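# Sixty-three goes at tidying a desk

February has mostly gone on teleoperation, and I've loved nearly all of it. I joined Pendia to write training code, and for a year the data was just something that turned up in a folder. Now I'm one of the people who makes it, and I wish I'd done it sooner!

The task is desk tidying. You sit down, take hold of the leader arm, and the follower copies you: pens go in the organiser, small bits go in the tray, sticky notes get squared up and left where a person could reach them. One full run is an episode. We aim for 20 episodes per layout, then muddle everything up and start on another layout.

My first batch was dreadful. I was moving the way I move my own hand, lots of tiny nervous corrections, and the policy we trained on it (we call that one Goh, after a list of names Kanokwan keeps) learned to hover over a pen and tremble. It was so obviously me. Kanokwan Thepsuriya watched it for a bit and said, "Well, it's learned your habits." Then she sat me down and showed me how she does it — slow approach, one clear pause above the object, close, lift, go.
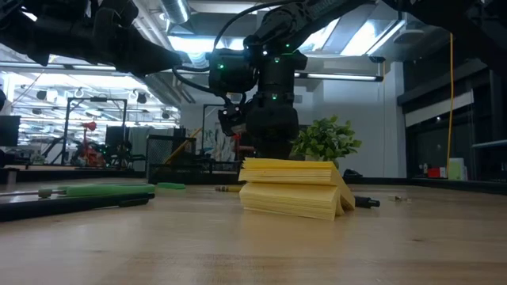 The pause matters more than I'd have guessed. When everybody on the rota pauses at a different height, the arm seems to average us all out and ends up closing on nothing. So we agreed a height, roughly a thumb's width, and I re-recorded everything I'd done that week. Grorkari, the next policy along, was trained on the new lot and managed 9 clean pick-ups out of 20. I was so pleased I rang my mum.

Sticky notes are still the hardest. A block of them bends if you squeeze it and slides if you don't, and the sheets spread out whichever way they like. Crescencio Arellano wants us to keep the failed grabs in the set as long as the operator recovers, and I've come round to his view. A run where I fumble the stack, back off and try again teaches the recovery as well. What we throw out is the run where I fumble and then sit there wondering what to do.

I also keep a paper notebook next to the keyboard with one line per episode. "Came in too low." "Good one." "Sneezed." I've got 63 lines in there for the current task and it's been far more use than the log files for working out which runs to look at again.

Next up is Vandar, which gets the same data plus a batch from the early evening, when the light coming through the glass is completely different. I'm down for the four o'clock slot and I've already claimed the good chair.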